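How Do You Teach a Robot to Pick Things Up?

Picking up a box is easy for you. You look at it, reach out and close your fingers. You don't have to think about how hard to squeeze.

A robot has to learn all of that. One way is for a person to write down every move as computer code. That takes a long time, and the code may stop working if the box is moved a little to the left.

The Clemum project tries another way. People show the robot what to do.

A person holds a gripper in each hand. A gripper is like a robot's hand, but with only 2 fingers. The person uses the grippers to pick something up, hold it and put it down again, and a computer keeps a record of how the grippers moved. One try, from start to finish, is called a demonstration.

There are black-and-white square patterns on the grippers. They are called markers. A camera can spot them easily, and the computer uses them to work out where each gripper is and which way it is turned.

One demonstration is not enough. If you had seen only one dog in your life, you might think all dogs were brown. Robots have the same trouble, so people do each job many times and change small things. The team has 3660 demonstrations so far.

Next, a program called Zarker studies them and looks for what they have in common. Then Nina, the team's robot, tries the job with her own arms.

In the first big test, Nina was trained on only 50 demonstrations and dropped a lot of boxes. With 398 she did much better — but she still had trouble with tall, thin ones.
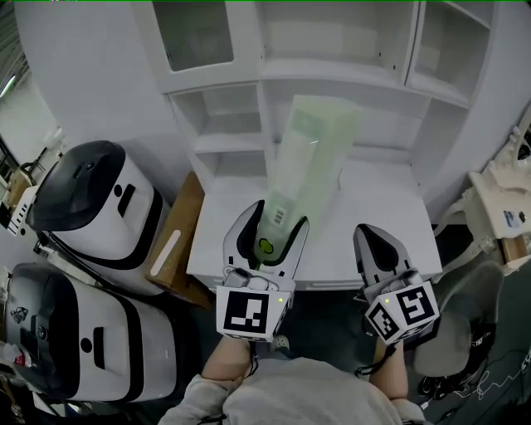 ULLSTEAD, June

One gripper is closed around the low part of a tall green box, and the other is open. Look for the marker patterns on the white cubes.

Words to know
Gripper: a tool that grabs and holds things
Marker: a pattern that a camera can find easily
Demonstration: showing how a job is done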